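Bench Tips for the Computer Disassembly Project

Collected by Jaruwan Sangkhawat for the Ketitz robotics club. Updated Friday, June 26, 2026.

These tips are for club members working on the PC project, where the arm takes parts out of an old desktop tower and sets them in the tray. Most of them come from the log sheets. If you have something to add, give it to me or to Iulian Sandu before the next build night.

Setting up the tower

Lay the tower on its side with the panel off and the board facing up. Unplug the power cord before anything else and hold the power button in for a few seconds. Check that the case sits flat on the slats. If it rocks, put a thin rubber pad under the low corner. Tape does not work for this.

Mark the case position on the table with a grease pencil. When two teams share the bench, the second team should be able to put the case back without teaching every point again.

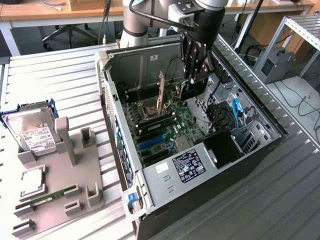 Loose parts are the main thing that slows us down. We used to put them in a bowl and sort them out at the end of the night, and a memory stick went missing that way in March. Now every part gets its own place in the gray tray: the hard drive in the upper left corner, still in its blue carrier, the processor in the shallow recess, and the memory stick lying across the tray below it. Wipe the tray out before you start. A screw under the processor will tilt it, and then the fingers come down crooked.

Memory

Open the latches by hand for the first few tries. Once the pull itself is reliable, you can let the arm do the latches too. Pull straight up. Cornel Matei's team had the best results with a slow lift for the first 2 millimeters and normal speed after that. Hold sticks by the edges and keep your fingers off the contacts.

Processor socket

Keep everything out of an empty socket, including compressed air. If you are not working on the processor that night, run the arm at a height that clears the socket frame and anything standing up from the board. Old thermal paste comes off with 90 percent alcohol and a coffee filter. Paper towels leave lint.

Cables

Tie back any data cable that can spring up into the path of the fingers. Use a twist tie. Zip ties have to be cut, and cutters near a board are a bad idea. Take a phone picture of the cables before you move them.
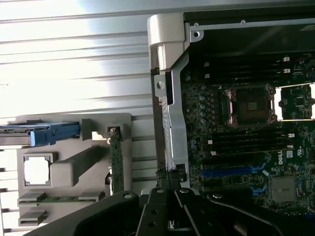 Gripper over the open workstation, with the tray at lower left.

Gripper care

Check the finger bolts at the start of the night and again at the break. They should be snug. Wipe the fingertips with a damp cloth and let them dry. If a part slips, clean the tips first and raise the grip force second. Rajkumari Kanaujia keeps the spare bolts in a jar on the shelf, labeled by length.

Run any new program at 11 percent speed with one person at the stop button. That person does not hold a phone or a screwdriver.

Putting things away

Park the arm up and clear of the case. Put the side panel back on so dust stays off the board. Screws go in the egg carton, case screws in the front row and drive screws in the back. Write the program name and the last good step on the log sheet, then sign it.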